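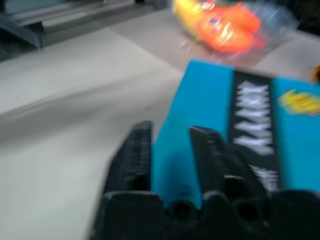
August, past 11 at night

Read the provost's letter twice over dinner and I still can't find the sentence where anybody did anything wrong. Teodor Stoica is "stepping back to spend time on scholarship." He keeps the office on the third floor of Honora Hall, he keeps the title through the end of fall term, and we are all asked to thank him for his service. I've been at Randbridge long enough to know what a thank-you letter is for.

The complaints go back 2 years that I know of. Hui-mei Tam filed hers in the spring before last and was told it would be handled "with urgency." Then came the outside review, which the college paid Van Hecke to do, and which ran to 254 pages according to the one dean who claims to have read it. We got a summary. The summary says the handling of complaints was "uneven." I'd like to see the even parts.

The faculty letter had 771 names on it by this afternoon. I signed, and I'll admit I don't expect much from it. Half the people on it wouldn't speak up at the May meeting when Hui-mei stood there by herself asking why the man she'd complained about was still assigned to teach the seminar. I didn't say anything either. I had a question written down on the back of the agenda and I folded it up and took it home.

Now they want us to believe in the new reporting system. It's called Wimidix, and you log in and get a case number, and the case number gets an email. There was a demo before lunch. The woman giving it was perfectly nice and could not tell me who reads the reports once they go in. "A trained person" was as far as we got. I asked trained by whom and she wrote that down.

The search for a new president starts right away, they say. The chair of the search is the same trustee who hired Stoica and called him "a healer" at the welcome dinner. So we'll see. My guess is another man from somewhere out of state with good hair and a listening tour.

Called Hui-mei after supper. She said she wasn't celebrating and asked if I'd finished the grant budget, which I haven't. Need room 2133 for the orientation thing, ask Facilities again. Also milk, and the car is due.

Back to top | All entries | Contact | © the author, please don't repost without asking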